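The Second Stage at Irkel

The year the Irkel festival added a second stage, Rafia Dogar was put in charge of it, mostly on account of having been the person who said at the winter meeting that a second stage would be a nice thing to have. She was fifty-eight and sold eyeglasses for a living. She had been going to Irkel since it was a flatbed truck and a man with a banjo, and she had opinions about sound, and now those opinions had come home to live with her.

"It's only 4 bands," said Tatsuya Ishida, who ran the main stage and had done so for so long that he wore the same hat in all the pictures. "Put them on, take them off, keep the cables dry. You'll love it."

She did not love it in August, when the contracts came in. Choo wanted a piano, a real one, in a field. Plamero wanted to know whether there would be shade, and how much, and from which direction, and signed all their emails with a drawing of a horse. Fillar wanted nothing whatsoever, and that worried her more than the others put together. The fourth act was a woman named Mayu Kamata who played the accordion and sang songs her grandmother had taught her, and who wrote back to Rafia's very formal letter with a single line saying thank you, yes, and was there a bakery in town.

There was a bakery in town. Rafia wrote her nearly a full page about it, what to get and how early to go, and which of the two sisters behind the counter would slip you an extra roll if you admired the window display, and it was only when she had pressed send that she wondered if a person running a stage ought to be writing like that. But Mayu wrote back the same evening with a page of her own, and after that they wrote to each other most weeks, all through the end of the summer, about bread and weather and what became of songs when the people who knew them got old.

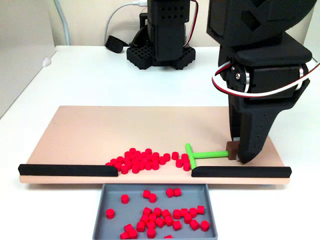

The Piano

The piano came from the Lutheran church hall, where it had been sitting under a plastic sheet since the new one arrived. Tomomi Miyazaki tuned it. She was the only tuner for three counties and she did not hold with pianos being outdoors, and she told Rafia so in the church hall, and again in the truck, and once more standing in the wet grass behind the second stage with her tool roll under her arm and her collar turned up.

"It'll drift," she said. "I'll tune it at noon and by supper it'll be somebody else's piano."

"Could you tune it at supper, then?"

Tomomi Miyazaki looked at her for a good long while. She had a way of looking at people as though she were listening for which string was off. Then she said she supposed she could, if there was going to be soup, and Rafia promised her there would be soup, and went away to find out who was making the soup and whether they could be talked into making more of it.

The date on the posters was 13 October 2018, and it had been chosen the way all the Irkel dates were chosen, which is to say that Tatsuya Ishida had gone out on his porch and thought about it. It was late in the year for a field. But the apples were in by then and the tourists had gone, and people who had been working flat out since spring finally had an evening they could call their own, so they came in coats and brought blankets and thermoses and sat down on the ground as if it were June.

That morning there was a fog so thick that Rafia could hear the main stage being built and could not see it. She walked across toward the hammering with a box of extension cords, talking to herself the whole way, and met Tatsuya coming in the other direction with a ladder.

"Lovely, isn't it?" he said.

"Where's my stage?"

"You were just on it."

By ten the fog had gone up into the trees and she could see the whole of her little kingdom, the planks and the four poles and the striped canopy on loan from the garden club, and the church piano in the middle of it looking the way pianos do outdoors, like somebody's aunt who has gotten off at the wrong station and is too proud to ask. Rafia gave it a pat. Then she went and sat in the front row of nothing, on the grass, and ate the egg sandwich her husband had packed for her, and for about as long as it takes to eat an egg sandwich she was perfectly happy.

The Running Order

Plamero played first and had their shade. They turned out to be five very polite young men from the coast, and the one who drew the horses was the drummer. He drew one for Rafia on the back of the set list, and she has it still, on the refrigerator, under the magnet shaped like a pear.

Fillar went on at three. They were a married couple with two guitars and no conversation, and they played for forty minutes with their eyes closed while a great many children ran around in front of them pretending to be airplanes. At the end the wife opened her eyes, looked at the airplanes, and smiled so suddenly and so widely that the people on the blankets clapped all over again. Then they put their guitars in the car and drove home. Rafia had been keeping two bowls of soup warm for them, and she ended up giving those to Tomomi Miyazaki, who was early, and who said grudgingly that there was a decent amount of pepper in it.

Choo was meant to follow at six, and at a quarter past five Choo telephoned. The van had stopped. It had stopped on the far side of the pass, and the man from the garage had put his head under the hood and taken it out again and shaken it.

Rafia stood behind the canopy with the phone against her ear, watching the field fill up. Tatsuya's people had been counting at the gate with one of those little silver clickers, and he'd come by not long before to show her the number, holding it out in his palm like an egg he'd found. It said 2947. There had never been that many people at Irkel, and a fair share of them had come for Choo.

"How long?" she asked.

"Two hours," said the voice from the pass. "Maybe three? He's a really nice guy, the garage guy. He's doing his best."

She told them not to worry, to stay warm and to be good to the garage man, and then she hung up and found that Mayu Kamata was standing beside her with a paper bag from the bakery, holding out a roll.

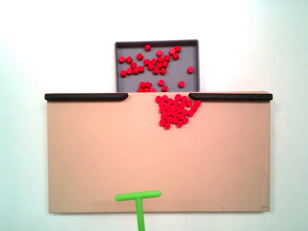

"You look like you need this," Mayu said.

They had not met before that moment, if you don't count the letters, and Rafia did count them. Mayu was smaller than she had pictured and a good deal older, with a gray braid down her back and a man's wool overcoat that reached nearly to her shoes. Rafia took the roll and ate half of it and explained about the van. She explained it at some length, with the pass and the garage and the whole business of the piano, and how it had been tuned twice in one day by a woman who disapproved of it, and now there would be no one to play it.

"I could go on now," said Mayu. "I'll do mine, and then if they aren't here I'll do some more. I know a lot of songs. My grandmother knew 105 and I have most of them."

"For three hours?"

"Well, they're long songs. They've got sheep in them."

So Mayu Kamata walked out at six o'clock in her overcoat and sat down on a kitchen chair with the accordion on her lap, and there was a bit of a murmur from the people who'd been expecting a rock band. She let them murmur. She told them about the van, and about the nice man at the garage, and she told them which of the two bakery sisters to be friendly with (this got a cheer from one side of the field, and later on some trouble between the sisters). And then she began to sing, and it got dark, very slowly, in the way it does that time of year, with the hills going first.

Rafia has tried to tell people about it since and she never gets it right. She always ends up telling them about the coats. All those people had their coats buttoned up to the chin, and along toward the seventh or eighth song they began to lean, whole rows of them, against whoever was next to them, and she doesn't believe they all knew each other.

Somewhere in the second hour Mayu stopped and rubbed her hands together and asked whether anyone could play that piano, as it seemed a pity. There was a silence, and some nudging. And then up the side steps, with her tool roll still under her arm, came Tomomi Miyazaki. She sat down and played one chord and winced at it. She got up, opened the lid, did something to a single pin with the whole field waiting on her, closed the lid and sat down again.

"Go ahead," she said. "What key?"

Choo arrived at ten minutes to nine with their headlights bouncing over the rough grass, and Tomomi Shibata, their singer, came running up behind the canopy with one arm in her jacket, apologizing before she was even in earshot. Rafia put a finger to her lips. So the singer stopped where she was and got her other arm into the jacket, and the rest of the band came up behind her one at a time, and they all stood there in the dark by the generator, listening to two old women play a song about a sheep that had gone over a mountain and would not be called back.

"Do we have to go on after that?" Tomomi Shibata whispered.

"You do, dear, I'm afraid," said Rafia. "But there's soup first."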